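To: Prandora parcels list
Subject: Re: [parcels] crushed puffs, and packing order for the 14-liter carton

Replying inline and then with the revised packing order. I have trimmed the part about postage, which belongs in the other thread.

> We sent three cartons from Pillwood in December and two of them
> arrived with the puffed snacks reduced to crumbs. Pouches were
> still sealed. Clothes and candy were fine. The pouches were laid
> flat on the bottom, clothes on top, candy poured in last to fill
> the gaps.

Sealed pouch with crumbs inside means compression or rubbing, and the layout you give produces both. A gas-filled pouch laid flat under folded clothes carries the whole load across its widest panels. It will take that for a while. Then the carton gets stacked, the panels come together, and the product between them breaks. The film stretches and recovers, so the outside tells you very little.

Candy poured in last also migrates. Small wrapped pieces work their way down the side of the clothes during transport and end up against the pouches. A hard candy pressed into a puff pouch is a point load.

> Is it worth pricking the pouches to let the air out so they pack
> smaller? One of the older posts in the archive suggests it.

No. That post was about rice and beans. With puffed product the gas is most of the protection, and a pricked pouch goes stale besides. If volume is the limit, send fewer pouches.

> We also can't agree on upright or flat. If upright, which end up?

Upright, on edge, side by side like files. The load then runs down the height of the pouch and the neighbors hold it straight. They have to be snug enough not to fall over and loose enough that you can pull one out with two fingers. If you have to tug, take one out of the row.

Which end up matters less than people on this list have made it. Both ends of an ordinary pillow-type pouch are crimped. What I look for:

- The product settles toward whichever end is down. After it has been sitting, turn the pouch over once and let the contents shift before placing it. If there are already a lot of fines you will hear them run.
- Grip by the crimp or just inside it. Do not grip the middle of the panel.
- Do not fold the crimp over to gain height. A folded crimp is where I have found leaks.
- Keep the end you mean to pull by accessible. If that puts the printing upside down, leave it upside down. The label is for identification and can be read either way by anyone willing to turn it.

> Coelho cartons or the reused ones?

The Coelho cartons in the 14-liter size, if you have any left. Reused cartons are fine for clothes only. Check the corners before filling: a soft corner means the carton has been wet or stacked badly at some point, and the side walls are what keep the load off the upright row. Tape the bottom seam with two strips and run each one up the end wall a hand's width.

> What order are you sorting in? We have only the one room and it
> gets out of hand quickly.

Same constraint at Nivthorpe. One room, with the bed as the table. Current order, which replaces the one I posted in December:

1. Clear the bed and leave only the sheet on it. Pillows and folded clothes go to the open shelves. Anything on hangers stays where it hangs.

2. Lay out the contents of one carton at a time. We tried doing several at once and lost track of which candy had been counted into which bag.

3. Inspect pouches one by one. Squeeze lightly near one end and watch whether the other end firms up. A pouch that stays slack is set aside and eaten here. Look along both crimps for grains or crumbs trapped in the seal.

4. Group the pouches by height. Mixed heights are acceptable in a carton, but the tall ones go together at one end so that the layer above does not bridge.

5. Candy is counted into paper bags, 15 pieces to a bag, top folded twice. Twist-wrapped pieces are picked up by the body. Lifting them by the twisted tail loosens the wrap, and a loose wrap in a warm carton sticks to everything.

6. Fold the clothes for that carton to the width of the carton, measured against the carton itself. Folding on the bed by eye gave us stacks that were too wide, and they ended up pushed down at the sides, straight onto the snacks.

7. Pack. Half of the clothes flat on the bottom. The row of pouches upright against one long wall. Candy bags along the opposite wall. Rolled soft items, socks for preference, between the two. The other half of the clothes on top, reaching the flaps but not lifting them.

8. Close, press once with a flat palm in the center, and listen. Any crackle means that the top layer is resting on the pouches. Open it and move cloth to the sides.

9. Write the contents on the inside of one flap before taping. For imported snacks, copy whatever part of the label you can read and add a plain description ("puffed snack, red and white pouch"). A description of the pouch colors has resolved more queries for us than the product name.

Results so far with this order: 11 cartons sent, with crumbs reported in one. That carton had a jar in it, contrary to the list, so I am not changing the procedure on the strength of it. I would like figures from Pillwood before calling the question closed. Please report the number of pouches sent, the number arriving with more crumbs than whole pieces, and where in the carton they stood. "Fine" and "not fine" are not useful to me.

Two items still open.

First, the height of the top layer. I have been using 5 centimeters of folded cloth, pressed. It was chosen because that is what was left over in the first carton, and there has been no test of a thinner one. If anyone is short of clothes and fills with crumpled paper instead, please measure it after pressing.

Second, whether to put puffed snacks in their own carton. It would settle the crushing question and raise the postage, so it needs to be argued in the other thread as well.

The note for the sorting page follows. Corrections to me by reply to the list, please, and trim your quotes. 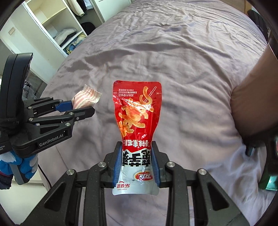 Nivthorpe, 2026-04-09

Sorting on the bed, steps 3 and 5. Pouch upright and gripped at the lower end, with the printing inverted: red panel with the puffed snacks uppermost, white section and the small "HAPPY PACK" line toward the bottom. The candy is one of the striped pink-and-white ones. Folded clothes are on the white shelving, hanging garments left in the compartment above.

The sheet should be pulled flatter than it is here. Wrapped candy rolls into the folds and the count comes out short. Lift the sheet by one side at the end of each carton and check what collects in the middle before starting the next. The same applies to torn corners of film and to labels that have come off.

Pouches waiting for inspection go at the pillow end, inspected ones at the foot. Do not lean them against each other on the mattress, they slide down whenever anyone puts weight on the edge. A shallow tray would do for the inspected ones. We do not have a tray of the right width yet, and the lid of a Coelho carton is being used in the meantime.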